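Workshop Forum > Finishes and Surfaces > Hardwax oil vs. waterborne poly on a light-colored work table

jcatacutan
Member
Posted Saturday, 7:12 AM

Table top is light wood, sanded to 120, no finish on it yet. It will see daily bench use: parts, small tools, coffee. I have a can of Reteo hardwax oil left over from a shelf project and could buy a waterborne poly instead. Main concern is yellowing. Second concern is repair. Which one, and how many coats?

M. Serrano
Moderator
Posted Saturday, 7:40 AM

Waterborne poly, if color is the main concern. Oil darkens pale wood on the first coat, before any aging. Three thin coats, 220 between coats, let it sit a week before putting weight on it.

Hardwax oil wins on repair. You can sand a ring out and re-oil the spot. With poly you end up sanding the whole top, or you live with a visible edge.

udo_bench
Member
Posted Saturday, 8:05 AM

Disagree on the color point. Reteo sells a version with a little white pigment in it that cancels most of the darkening. I used it on a top in November and the offcut I kept bare is still a close match. Check the can. If it says "natural" it's the pigmented one, if it says "clear" it's the one Margarida is describing.

M. Serrano
Moderator
Posted Saturday, 8:21 AM

The pigmented one goes blotchy if you apply it too thick, and it looks chalky on second coats. November is also not long enough to judge yellowing. I would want at least two summers near a window.
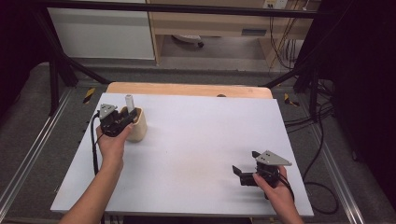

4 min read

Archana S.
Member
Posted Saturday, 9:02 AM

Whatever you pick, put a board down on top of it. My table is light wood too and all the small work happens on a white board laid over it. The finish underneath then matters a lot less. Parts are easier to see against white as well.

udo_bench
Member
Posted Saturday, 9:15 AM

A board traps moisture under it. On oil that has not cured you will get a dull rectangle. Wait 30 days or put felt dots under the corners.

Archana S.
Member
Posted Saturday, 9:31 AM

Felt dots make it rock. I lift the board at night — that has been enough.

jcatacutan
Member
Posted Saturday, 11:48 AM

Can says "clear." I wiped some on an offcut and it went noticeably orange, so the oil is out. Is there any reason to seal with shellac under the poly?

M. Serrano
Moderator
Posted Saturday, 12:10 PM

Only if the wood is resinous or was oiled before. Yours is bare. Skip it. Do the underside too, same number of coats, or the top may cup.

udo_bench
Member
Posted Saturday, 12:26 PM

One coat underneath is plenty. Still think the pigmented oil was worth a test piece.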